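4.2 Folding on the bed

Home guides, Planov's among them, tell readers to fold knitwear on a bed. We doubt the advice is as safe as it sounds. A bedspread is soft and can wrinkle along with the garment.
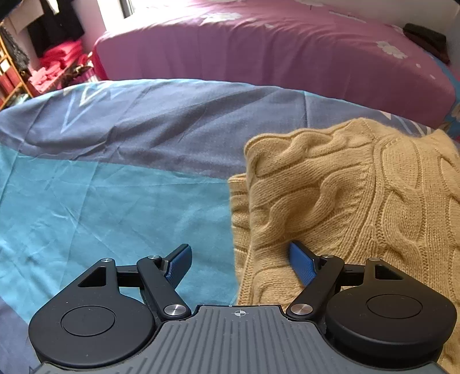
Figure 3. The blue and teal bedding used as the folding surface.

Prendergast argues that a heavy knit "settles by itself" once spread. We are not convinced. Raised cables leave ridges across the whole body, and the collar may still bunch at one shoulder. 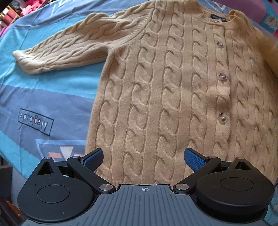

Figure 4. Cable-knit cardigan laid face-up, one sleeve stretched out.

Of the 80 households in our survey, only four said they smoothed the bedding first. That figure is self-reported — we would not lean on it.

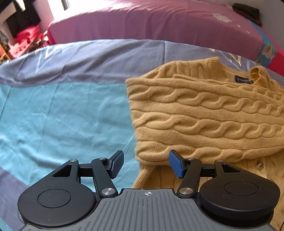
Nor does a folded cardigan prove much about the method. Ofori scored neatness by eye, and his scores for thick cable knits were the ones Naciri most often disputed. We report them in Section 5 with both raters shown separately.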